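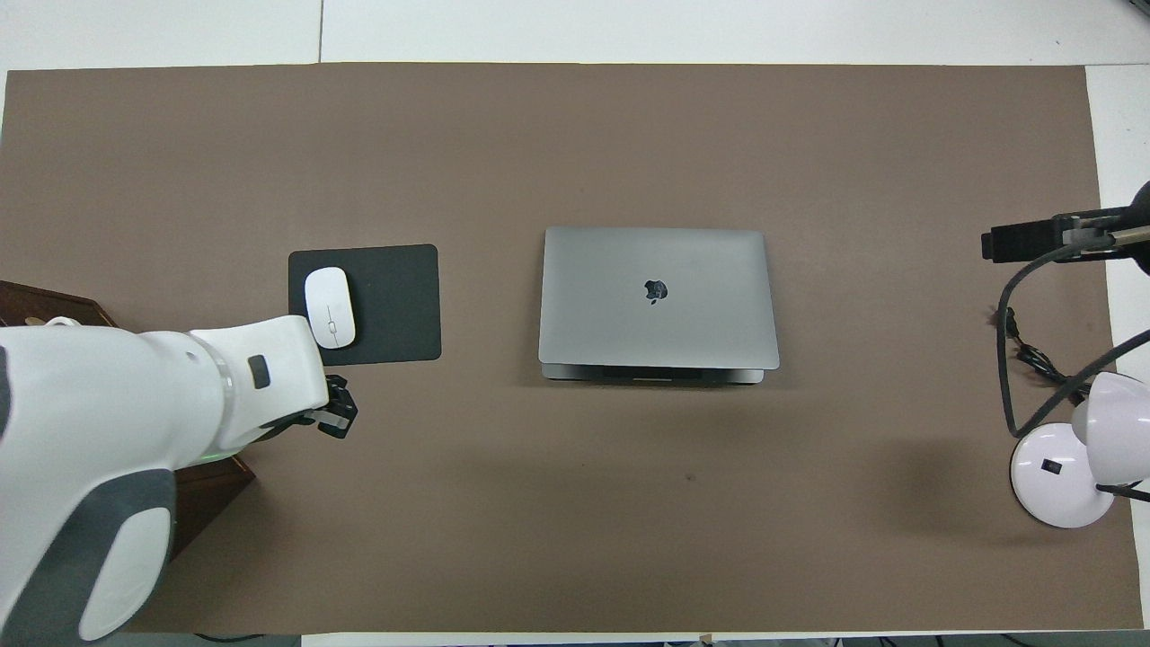
I'd been wanting to get inside the Tremer lab ever since I read their write-up on teaching an arm to tidy a desk from recordings alone, so when they opened the doors one Tuesday in February I took the afternoon off and drove out to Priltville. The desk is the whole experiment, really. They have a closed laptop, a white mouse on a square black pad, a desk lamp, and a white arm with a black two-finger gripper coming in from the left, all on a big sheet of brown-gray paper. I'd pictured something flashier and I ended up standing there for most of an hour!

Tuva Lindqvist was running the demo table. The project is called Wultine (she didn't know who picked the name either) and the question behind it is pretty simple. If you're going to collect 3,000 demonstrations of a person steering the arm through a task, do you want them all done neatly, the same way every time? Or do you want people to be sloppy, start from odd spots, miss the mouse and go back for it?

Their first batch was the neat kind. Tuva said the arm learned it beautifully as long as everything was where it had been in training, and then somebody would nudge the mouse pad over by a hand's width and it would close its fingers on nothing, lift, and carry that nothing to the drop spot. She acted this out for us, which got a good laugh.

So they went back and recorded 1,000 more, this time with the fumbles left in. The rule was that the operator had to begin with the gripper in a bad place and recover. That small batch, trained by itself, beat the big tidy one on the moved-pad test. I asked if it was just that the second operators were better, and she said it was the same people, a bit more tired.

Subbarao Varma gave the talk afterward, in a room with far too few chairs. He was careful about it, which I liked. They run 60 trials per setup, he doesn't think that's enough, and he put up a slide of the cases where the fumble-trained arm did worse. Mostly it dithers. It has seen so much recovering that it sometimes recovers from things that aren't wrong (I know people like this). He also said lighting changes still throw it off and they haven't sorted out why.

A guy in the back wanted to know about mixing the two batches, and Subbarao said that's what they're running now and he'd rather not guess.

If you go to the next one, get there early and hit the demo table before the talk, while you can still get close enough to ask things. Parking is behind the Hermans building and you have to walk around to the front, the back door is locked. Coffee was fine. They were out of cookies by three.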